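Werkstatt > Einrichtung > Tische > Nornideck von Silgate

Drucken | Per E-Mail senden

Arbeitstisch Nornideck im Test: gerillte Aluminiumfläche für Reparaturen am PC

Wer Rechner zerlegt, spricht gern über Schraubendreher und selten über den Tisch. Ich habe den Nornideck von Silgate seit zwei Monaten in Benutzung und möchte meine Erfahrungen aufschreiben.

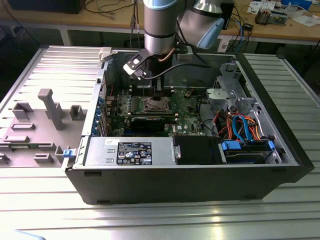
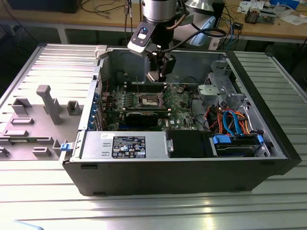
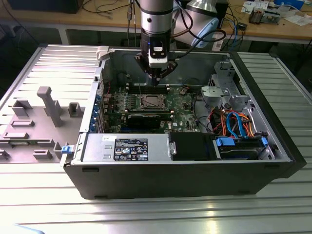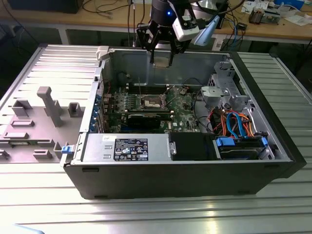 Der Nornideck mit einem geöffneten Desktop-Rechner

Text: Redaktion Dalisay, Februar

Die Platte besteht aus Aluminiumprofilen mit langen Rillen. Im Katalog von Silgate heißt das "Profildeck". Bestellt habe ich bei Zoltura, dort gibt es den Tisch in mehreren Längen, ich habe die mit 195 cm genommen. Geliefert wurde er in zwei Paketen, zusammen 51 Kilo. Den Aufbau kann eine Person machen, aber beim Umdrehen der Platte war ich doch froh über eine zweite.

Zuerst das Gute. Ein Tower liegt auf der Seite sehr ruhig. Der Dell auf den Bildern ist ein typischer Fall: Seitendeckel ab, das Mainboard zeigt nach oben, der Sockel liegt frei und vorne quer liegt das Netzteil. Bei solcher Arbeit drückt man manchmal kräftig, zum Beispiel wenn eine Speicherleiste nicht einrasten will. Auf meiner früheren Tischplatte mit Lackierung wanderte das Gehäuse dabei jedes Mal ein Stück nach hinten. Auf den Profilen bleibt es, wo es ist.

Auch der Platz hat mir gefallen. Der abgenommene Deckel kann links neben dem Gehäuse liegen, mit der Innenseite nach oben. Das ist wichtiger, als man denkt, denn bei diesem Deckel stehen innen Kunststoffteile heraus, darunter ein recht hoher Zapfen, und ich habe schon einmal so ein Teil abgebrochen, weil ich den Deckel an die Wand gelehnt hatte und er umgefallen ist.

Nun die Rillen. Sie haben zwei Seiten. Eine Schraube rollt nicht vom Tisch, sie bleibt in der Rille liegen. Leider bleibt sie dort auch, wenn man sie wieder haben möchte -- mit den Fingern komme ich bei kleinen Schrauben nicht hinein, ich nehme eine Pinzette. Eine flache Schale für die Schrauben würde ich jedem empfehlen. Staub sammelt sich ebenfalls, und ein alter Rechner bringt viel davon mit. Ein Pinsel hilft, ein Lappen nicht.

Das Metall ist kalt, im Winter merkt man es an den Unterarmen. Außerdem leitet es. Ein ausgebautes Mainboard lege ich niemals direkt auf die Profile, immer nur auf eine Matte. Die Matte ist im Lieferumfang nicht dabei, und in der Anleitung steht zu diesem Thema kein einziges Wort. Das finde ich schwach.

Kratzer: ja, es gibt sie, hauptsächlich von Blechkanten. Bei hellgrauem Aluminium stören sie mich wenig. Für feine Holzarbeiten würde ich trotzdem eine Werkbank mit Holzplatte vorziehen.

Die Stellfüße lassen sich einstellen, doch der Schlüssel dafür ist sehr kurz. Nach 53 Umdrehungen am hinteren linken Fuß hatte ich genug und habe eine Ratsche geholt.

Ich behalte den Tisch. Für Reparaturen am Rechner passt er gut zu meiner Arbeitsweise, und die fehlende Matte habe ich inzwischen nachgekauft. Wer öfter mit losen Kleinteilen arbeitet, sollte die Rillen vorher einmal in natura ansehen.

Kontakt | © Dalisay Werkstattnotizen | Nach oben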